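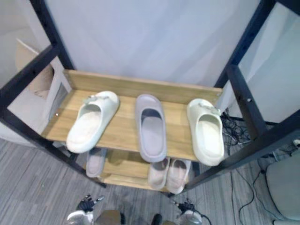

August, a little after six in the morning

Slept badly and woke up with my hip announcing itself before the alarm did. I am too old for the third row of a scrum, and by the look of last night's warm-up I am getting too old for the warm-up. Still, we played Brodbridge, and I said I would write the thing down while I could still remember which parts I made up.

Preseason friendly, so none of it matters, which is what the losing side says in August. We lost 31-16. I'd like it noted that we were ahead 13-10 at the half and that I went around the huddle telling people we had them worked out. Brodbridge then scored three tries, one of them from a move so simple my mother could have called it from the parking lot. Their fly half kicked it over my head, ran past me, and picked it up again. I turned like a delivery truck.

The pitch at Brodbridge slopes. They deny this. They have denied it for as long as I've been going there, while always seeming to play downhill in the second half. It was baked hard too, and I have a scrape on my left knee the size of a pancake that stuck to the sheet overnight.

Good things, because the new coach says a player's diary has to have good things. The lineout worked. We won nearly all our own throws and stole two of theirs, one of them mine, though the hooker more or less threw it to me by accident from the wrong team. The scrum held until the hour, when our tighthead went off with a cramp and was replaced by a very willing accountant. And the kid at outside center, who joined from the college in spring, ran a line off the back of a maul that made me stop and watch, which I should not have been doing, as I was supposed to be there to take the pass.

Bad things: see above. Also 16 penalties against us. The same number as our points, so you could say we got one back for each. The referee explained most of them to me personally. I've now been told what "through the gate" means by every official in the county and I believe I could teach the course.

The bus home was Harju's, the same one as last year, with the same seat that reclines and stays reclined. It was 88 degrees when we left and the air conditioning blew something out of the vents that smelled like old soup. We stopped at the gas station outside Brunberg and cleaned them out of ice. I sat with a bag of it on each knee for the rest of the trip while it melted down into my socks. A man two rows ahead sang all the way through a song none of us knew, and he may not have known it either.

Brunberg is next, at home, and they are the ones I worry about. They went up a division and came straight back down, and they've kept the big lock who treats every ruck like a lost-luggage counter. Last season they put 50 on us and were polite about it afterward, passing the potato salad.

Got a message from the club at breakfast. Dues are going up to 389 for the season, new jerseys included. The jerseys are from Halodora, in a shade they call storm and I call dishwater. I asked for the next size up and pretended it was a question of style.

Did my stretches on the kitchen floor, or about half of them. The one where you lie on your back and pull the knee across went fine until I had to get up. Stayed down there a while and looked at the underside of the table, where there is chewing gum I can't account for.

Training again tomorrow at seven. Told everyone on the bus I was thinking of making this my last season. They were very nice about it. They were very nice about it last year too. I have put the boots out on the back step to air, and I need to buy new laces and more tape.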